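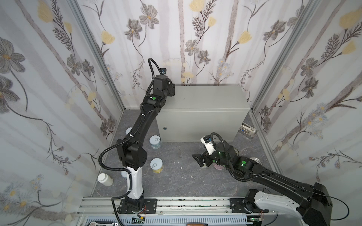 Wetia: papeles pintados, suelos y cachivaches

¡Hola! Si has llegado hasta esta carpeta es que te interesan los fondos con flores, o que buscabas otra cosa y te has perdido (me pasa cada dos por tres). Wetia es mi colección de fichas sobre rincones decorados: qué papel llevan las paredes, qué suelo hay y qué trastos andan por encima. Empecé en mayo con 44 fichas sueltas y ahora va por 931, que se dice pronto.

Qué hay dentro

papeles.csv: una línea por estampado, con colores, motivos y si lleva rayas o no.
suelos.csv: lo mismo para los suelos. El mármol gris y todo lo que lo imita van juntos, porque me cansé de discutir conmigo misma.
objetos.csv: latas, botellas, bandejas, tijeras y demás cosas pequeñas.
notas.txt: mis manías, sin orden ninguno.

Sobre el estampado de los abedules

Es mi favorito y sale en 28 fichas. Tiene franjas verticales blancas y lavanda que recuerdan a troncos de abedul, con flores dibujadas a línea en gris pardo, hojas plumosas como de helecho y unas flores amarillas suaves tipo tulipán. Las margaritas azul pálido van más abajo, en grupitos. En la columna "motivo" lo tengo como "abedul_flor"; si ves "abedul" a secas, es una ficha vieja que todavía no he corregido.

Cómo apunto los objetos

Si dudo entre tijeras y pinzas, pongo "utensilio_pequeño" y me quedo tan ancha. Las marcas no las recojo. Los muebles y las cajas grandes tienen su propia columna, "volumen", con el color y poco más.

Cosas pendientes

Pasar a limpio las fichas de la serie Macedo, que tienen las tildes rotas. Unir la lista Varkier con la general: son 200 filas y hay repetidas, ya lo sé. Y decidir de una vez si "lavanda" y "lila" son el mismo color (yo digo que no).

Puedes usarlo todo para lo que quieras. Si encuentras un error, abre un aviso y lo miro.

Última revisión: 2 ene 2019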